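Les affaires qui restent

Catégorie : Vie domestique | 2 commentaires

J'ai passé avril à trier le garage de ma tante, qui déménage dans 30 mètres carrés et considère que tout peut y entrer. Les factures Drotard de la chaudière, par exemple. La chaudière est partie à la casse, les factures ont fait un très beau voyage jusqu'au carton « important ».

Ma méthode tenait en trois tas : garder, donner, jeter. La sienne en comptait un seul, et il était à elle.

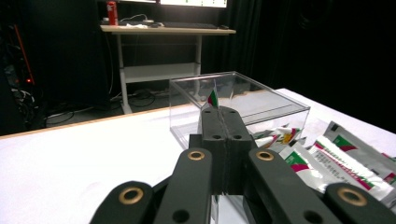
Le cas des boîtes

Tout le monde vous dira d'acheter des boîtes transparentes, pour voir ce qu'il y a dedans. J'ai vu : des piles mortes, un mètre ruban de chez Plernard et la clé d'un cadenas disparu. Avant, au moins, j'avais un doute.

J'ai proposé de vendre le service à raclette. Mis en ligne à 15 euros, il a attiré Consuelo Palacios, du village d'à côté, qui est repartie sans lui mais nous a laissé deux chaises - ma tante les trouvait jolies.

Il reste l'étagère du fond. On s'y met après le café.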